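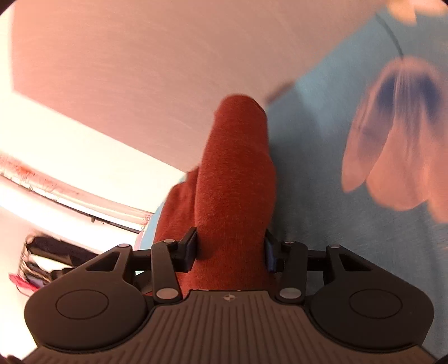 Student Work > Home and Textiles > Project Reports

The Sock Pile Project: Sorting, Folding and Mending at Home

By Erlinda Sison, with Florante Dumlao

Why we picked laundry

When our teacher said we could study any household job we liked, Florante and I both said laundry at the same moment, which tells you something about our families! We wanted to know if a plain set of rules, written down and taped to the wall, would make the clean pile go away faster than it does when everybody just grabs whatever is on top. We called our rules the Bolari method, which is a name Florante made up on the bus and then would not let go of.

How we did it

We kept it up for 12 wash loads, all in January, and over that time we put away 618 pieces. I did the folding and Florante wrote things down and kept time (he has much nicer handwriting than I do). Socks came out of the pile first, then small things, then shirts, and the big soft things waited until last because they take up the whole surface once you open them out.

We thought a lot about fuzzy socks. The thin school kind can be rolled together and forgotten, but a thick brushed one, like the rust-orange, springs open again unless you fold it flat from the toe. My grandmother balls hers up and says the drawer does the rest, and I have to admit her drawer always closes.

Anything maroon or dark red got a stop of its own before folding. We looked for the tag and read it if the print was still there, and then it went in the dark stack, well away from the towels. Knit-like cloth is hard to square up, so we shook it out, laid it down and smoothed from the middle toward the edges.
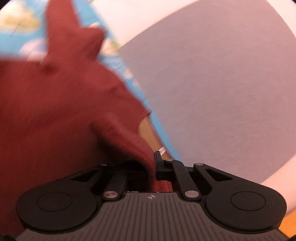 What we found

The rules helped, though less than we hoped. Our best load was finished in 300 seconds, and it was mostly shirts, so I would not brag too much about that one. The slow ones were slow on account of socks. By the end we had 7 with no partner, and they live in a shoebox now in case the others turn up behind something.

Florante would like to try it again with a bigger family, and I would like to try mending the heels, which we had in our title from the start and never got to. We did get as far as buying the thread.

We use cookies to remember your reading settings. Accept | Manage

Contact the Layug Student Projects page | Back to top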